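3. Materials and procedure

3.1 Setting

The study took place in two workplaces, a glove factory in Uvelby and its smaller finishing shop in Levdale. Both make leather work gloves in the same range of sizes, and both still fit by the older method, in which a worker's hand is drawn round with a pencil and measured across the knuckles. We use the term spread for the widest distance between the tip of the thumb and the tip of the little finger when the hand is opened without strain. The hand shape discussed in this section is shown in Figure 2.

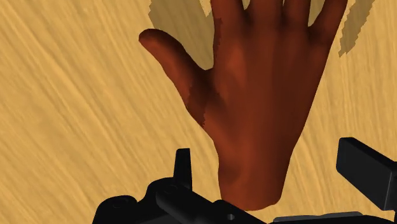
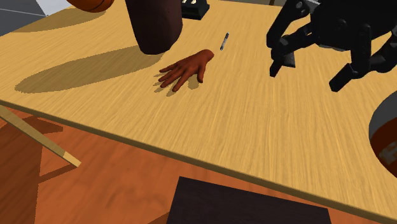
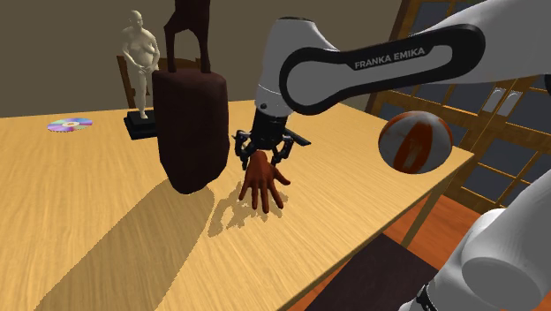
Figure 2. Rendered views of a hand model with a wooden surface.

3.2 Participants

In all, 556 workers took part, most of them from Uvelby. A further 21 were measured but left out of the analysis, as they had an injury to the hand or wrist within the past year. Participants were asked their age, their main task and how long they had worked in the trade. Those who had been in the trade for less than six months were kept in the sample but are reported as a separate group in Table 3.

3.3 Measurement

Each hand was measured twice, once by pencil outline and once with the Tello gauge, a flat board with a fixed peg for the thumb and a sliding stop for the little finger. Length was taken from the crease of the wrist to the tip of the middle finger. Palm width was taken across the knuckles, leaving out the thumb. Left and right hands were recorded separately and never averaged.

Outlines were drawn with the palm down and the pencil held upright. A slanted pencil adds to the width of every finger, and earlier work at Branovstead suggests that much of the disagreement between fitters comes from this alone. All outlines in the present study were drawn by Eylül Toprak, who also trained the two staff using the gauge. The last outlines were finished on 7/27/24 and the gauge readings in August.

3.4 Comfort ratings

After measurement, each participant wore a standard pair of gloves for 40 minutes of normal work. They then rated comfort at the thumb web, the fingertips and the palm on a scale from one to six, where 6 meant no discomfort. The thumb web was included at the request of the cutters in Levdale, who had complained of tightness there when gripping shears. Ratings were given on paper and entered by hand. Where a rating was missing, the participant was dropped from that comparison only and kept in the others.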